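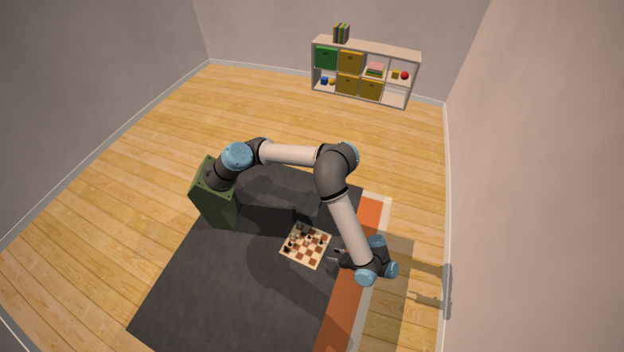 When does the Reltitz library start its new evening hours? The building will stay open until 8 p.m. on weeknights from the first week of June, and the change applies to both floors.

May 2026
By Ustyna Didenko
Reading time: 2 minutes

The Reltitz town library will keep its doors open later this summer after the town council agreed in March to pay for extra staff hours. The library now closes at 5:30 p.m. on weeknights. Weekend hours are not changing.

Hjørdis Brekke, the head librarian, said the request for later hours has come up in every reader survey since the library moved to its present building on Eide Street.

"People who work in Clodora get off the train at six and we're already locked up," Brekke said. "They can return a book through the slot, but they can't pick up a hold or sit down with the newspaper."

The survey sent out last winter drew 656 replies. Later closing was the most common request, ahead of more parking and a larger collection of audiobooks. Several people also asked for a quiet room where phones are not allowed. Brekke said the small study room upstairs will be set aside for that purpose after 5 p.m.

The added hours will be covered by two part-time clerks, both already hired. One of them has worked at the Clodora branch. The reference desk will still close at 5:30, so questions about local records and the map collection need to be brought in earlier in the day or left in writing at the front desk.

Holds can be picked up at any time the building is open. The pickup shelf is moving from the back hall to the wall beside the entrance — the old spot was hard to reach with a stroller or a wheelchair. Readers will get a notice by email when a book is ready, and it will be kept for 8 days.

The children's section will stay open until closing, though story time remains in the morning. Children under 10 must have an adult with them after 6 p.m.

The town has paid for the later hours for 104 weeks. Before that period runs out, the library will report to the council on how many people came in during the evening and what they used. Brekke said she would like to see the hours made permanent but does not expect a decision before the report is finished.

Bus riders should note that the last Plirnomlow bus leaves the stop outside the library at 7:40 p.m., before the new closing time. The library has asked the bus company for a later run and has not yet had a reply.

Recent items
Eide Street water main work enters second stage
Clodora station ticket window to close at noon
Plirnomlow bus fares to stay the same through fall
Reltitz summer reading sign-up opens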